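Zikau kit talk – notes, second go
(slot is 30 min, talk for 19, leave the rest for questions)

Start without the title slide. Say hi. Who has bought an arm in the last year? Hands. Who still uses it? Hands. Wait for the laugh, if there is one.

Me – I run the small workshop side at Yeom, we test kits for people who don't have a robot team. Tables, kitchens, small offices. Not factories. Say that early, last time somebody asked about welding for ten minutes.

What's on offer: the Zikau tabletop package. Arm, gripper, base plate, tablet, the software (Hivirlow, same people, separate login, annoying). Sold through Vititeck. They lent us the unit, we paid shipping, it goes back in March. Say this out loud, people should know.

Price. Base kit is on the handout. Don't read it out. What is NOT in the base kit: second set of fingers, the longer cable, phone support past the first month. Fingers you will want. Cable you will want on day one.

Setup. Box to first move took us one afternoon. Most of that was the tablet wanting an update. The bolts are fine, the manual is fine till page 88 and then it turns into a different manual for some older model. Engelbert Zwahlen at Vititeck sent me the right pages the same day, thank him if he's in the room.

Teaching it. Two ways:
– hand guiding, push the arm where you want it, tap save
– drag points on the tablet

Hand guiding wins. My mother in law could do it. Dragging points is slow and the tap targets are tiny. Hivirlow say a new screen layout is coming. I'll belive it when I see it.

Now the real work – table jobs. This is the bit people came for. Round table by a window, bowls, a napkin, a container with a lid, the usual mess. Gripper down in the dark bowl. Slow down here, let them look.

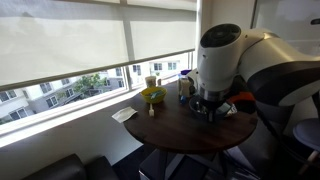 Does the table have to be cleared before you start a job?

Only the path between the pick spot and the drop spot has to be clear. Other things can stay where they are, as long as you mark them as keep-out areas on the tablet first, and you redo that if you move them.

OK next. Keep-out areas. Draw a box, give it a height, done. Works well for big stuff. For thin tall stuff give it extra room, the box edges snap to a grid and the grid is coarse. We knocked over a pepper mill twice before I figured that out. Tell the pepper mill story, keep it short.

Light. Window tables are hard. The vision add-on had a bad time in our place with late afternoon sun, lots of missed picks. Pull the shade down and run the calibration again. Five minutes. Do it at the hour you plan to work, not at 9 am with the coffee.

Gripping. Stock fingers are good on cups, boxes, handles. Poor on anything flat. Napkins no. Lids sometimes. Utensils in a bowl – depends how they lie, if they are crossed it tends to grab two. There's a setting called "lift and check" that puts things back if the grip is too wide. Off by default, why. Turn it on.

Long run test. We did 2000 picks over three weeks, same mug, same two spots. Dropped it 19 times, nearly all in the first week, before we cleaned the finger pads. Wipe the pads!! Damp cloth, no spray. That is my one tip if they forget everything else.

Noise. Quieter than our dishwasher. You can talk over it. There's a small click at the wrist on tight turns, Vititeck says normal, I have no second unit to compare with so can't say.

Stuff I don't like:
– login times out in the middle of teaching
– base plate needs a solid table, ours shook on a light one untill we moved it
– the stop button is on a short lead. Should be longer. Ask them for the long one before you pay

Support. Wrote to them four times. Three quick answers, one got lost. Fair.

Would I buy it? For one job that repeats every day, yes. For a bit of everything round the house, wait for the next software. Say it plainly, the Vititeck people know my view already.

Skip the bit on leasing if it's past the 19 mark. If there's time: leasing is monthly, cancel any time, but you pay the return freight and the box is huge. Keep the foam.

Questions. Repeat each one into the mic, room is bad at the back. Handouts by the door – bring more than last time.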